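Hurkgate Session Check-In Kit
Cisovex Event Equipment
Item no. 1288

Home > Conferences and Trade Shows > Registration > Check-In Kits

In stock. Ships in 2 business days.

Add to cart | Add to quote | Print this page

Overview

The Hurkgate is a tabletop check-in kit for seminars, breakout sessions and workshops. It reads the code on an attendee's badge, marks the person as present, and prints a seat ticket or a name label if you want one. It was designed for events where people move between many small rooms during the day and the organizer needs a record of who went to which talk.

Most of our customers use it at industry conventions, franchise meetings and continuing education days, where attendance has to be reported afterward. Health club associations use it for instructor training, and several hotels keep a kit on hand to rent to groups. It also works for a single keynote at one door, although for a very large room you will want more than one kit so that the line keeps moving.

The kit does not need an internet connection during the session. Load the attendee list the night before, run the session, and upload the results when you are back on a network. If you do have a connection, kits at different doors share one list and update each other, and a person who checks in at the front door will show as present at the side door.

What is in the case

Badge reader on a weighted base
Label printer with power supply
Control tablet, with the Zostard software already installed
Rechargeable battery pack and charging cable
Starter roll of 100 labels
Power strip
Quick start card
Hard carrying case with cut foam

Badge stock, lanyards and extra labels are sold separately. See Related Items near the end of this page.
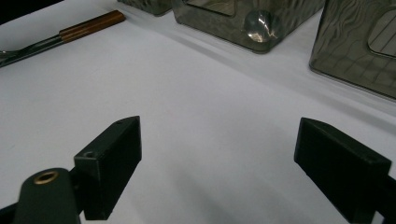 The reader scans from above, with the badge held flat under it or laid on the table. It needs a level surface and reasonable light, and it will read both printed codes and codes on a phone screen. Glossy laminate and glass tops can throw a reflection back at the lens and slow down the read. A plain white top with a matte finish, as in the photo, gives no trouble, though the light on a table like that is often uneven. Set the reader where the surface is bright, and use a shadowed corner, such as the gray one at the lower right there, for the printer. If the room will be dimmed for slides before everyone is seated, switch on the reader's own lamp from the Settings screen. The lamp is off by default to save the battery.

Setting up

Unpack the reader and set it on the table with the Cisovex name facing the operator. Connect the printer to the power strip and the reader to the tablet. The tablet starts on its own when the reader is connected. Choose your event, choose the session, and press Open Doors. Scan one test badge before you let anyone in.

To load the list, save it from your registration system as a spreadsheet with one row per person. The software asks which column holds the name and which holds the badge code. Other columns, such as company or membership type, can be kept or skipped. Anything you keep can be printed on the label.

Walk-ins can be added at the door by typing a name. They are flagged in the report so you can bill or register them later. If a session has a seat limit, enter it when you set up the session and the screen will turn yellow when you are close to it and red when it is full. The operator can still let people in after that. The kit will count them as over capacity.

Reports

At the end of a session press Close Doors. The report lists each attendee with the time of arrival, and the time of departure if you scanned people out. You can save it as a spreadsheet or a printable sheet with the session title at the top. For education credit, turn on the minimum attendance setting. People who left early will be listed on a separate page.

Speakers often ask for a list of who attended. The software can produce a version with names and companies only, with no email addresses or phone numbers. Please check your own event's privacy terms before handing over any list.

Specifications

Battery life: 20 hours of normal use, reader and tablet only
Printer: direct thermal, no ink or ribbon; requires wall power
Label type: Hurkgate roll, adhesive or ticket
Codes read: all common square and bar codes
Connection: wireless or cable
Languages: English, Spanish, French
Color: charcoal
Warranty: 2 years parts and labor

The battery pack does not run the printer. If your table is not near an outlet, plan to check people in without labels or order a longer cord.

Renting

The kit can be rented by the event. The rental period starts the day the case arrives and ends the day it is handed to the carrier. A return label is packed under the foam. We clear all attendee data from the tablet when it comes back, so save your reports first. Rental stock for August is limited every year by the convention season, and we suggest reserving early. Rental customers get the same phone support as buyers.

Questions we get often

Can I use my own tablet?
No. The software runs only on the tablet supplied. You can view reports from any computer.

Will it read badges made by another company?
Yes, if there is a printed code on the badge. It does not read magnetic stripes or chips.

Can two operators share a kit?
They can share a table, but each kit handles a single line. For two lines, order a second kit and link it from the Settings screen.

Does the older Gauthier base fit this reader?
The Gauthier floor stand and the Gauthier clamp base both fit. The first Gauthier tabletop base does not, as the mounting plate is a different size.

Is there a yearly fee?
Not for the software as supplied. Linking kits over the internet requires a Zostard account, which is billed by the month and can be stopped between events.

Related items

Hurkgate label roll, adhesive, pack of 20
Hurkgate ticket roll, pack of 20
Gauthier floor stand
Extra battery pack
Long power cord for printer
Replacement foam for carrying case

Shipping and returns

Unused kits may be returned in the original case for a refund less shipping. Opened label rolls cannot be returned. Freight damage must be reported when the case is delivered. Orders going to a convention center or hotel should include the booth or room number and the name of the group on the shipping line.

Page updated Jun 20, 2024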